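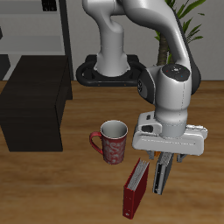

Gripper pads wearing on one side, Adari arm

furgate_tarek
Sep 22, 2023
We run one Adari cell with a parallel gripper. After 700 cycles the left pad is thinner than the right. I shimmed it in January and it came back. Same settings in the sim. Anyone seen this?

nizar_h
Check the wrist calibration before you touch the pads. If the tool center is off by 2 mm, one finger always lands first and does all the pushing.
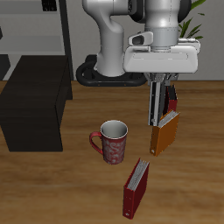

Gun-woo doesn't agree. He'd look at grip force first, as his cell was set way too high from the factory and calibration was fine. He dropped it and now swaps pads every 300 cycles, both sides together.

furgate_tarek
Force is already low. I'll redo the tool center tonight.
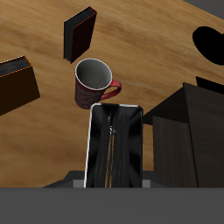

eldana_w
My routine is to home the arm, loosen the 4 finger screws, close on a gauge block and tighten again. Then I check it in the wrist view. With a mug ahead of the fingers and a big dark box right beside them, you want to know how much side room you have before you jog. Save the new offset under a new name so you can go back.

nizar_h
Fine, but that won't fix a bad tool center.

furgate_tarek
Doing both. Will post the numbers.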